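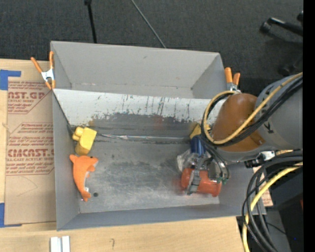

Allero stackable storage bin, grey

Every maker of storage bins says theirs will last for years. We sell bins, so we hear it weekly, and we have a shed full of the ones that didn't. The Allero is the grey bin we kept on the list after trying it next to models from Strebel and Zeltov. It has its faults and we'd sooner you read them now than in a returns email.

Size: 431 mm long, 280 mm wide. Measured by us at the rim. The Kavent catalogue gives a larger figure, which seems to include the lip.

Load: Kavent, who make it, claim 2,000 cycles of filling and emptying before any loss of shape. We have no way of checking that and neither have you. What we can say is that ours still stack straight after a winter of hinges and pipe fittings.

Finish: pale surfaces scuff. Any bin that has metal parts dragged over it will mark, and the light grey shows it sooner than the dark. If looks matter, buy the dark one -- it costs the same.

Cleaning: warm water and washing-up liquid. The "self-cleaning" line on the label means nothing as far as we can tell. Scouring pads leave it dull.

Lids: sold separately, annoyingly. They fit, though the first few times you'll need both hands.

Not suitable for food, solvents or standing on.

Guarantee: 2 years from Kavent, covering splits and broken corners. Wear and scratches are left out, so read the small print before you pay extra for the longer cover. We wouldn't.

Sold singly. Spare label holders are back in stock in June.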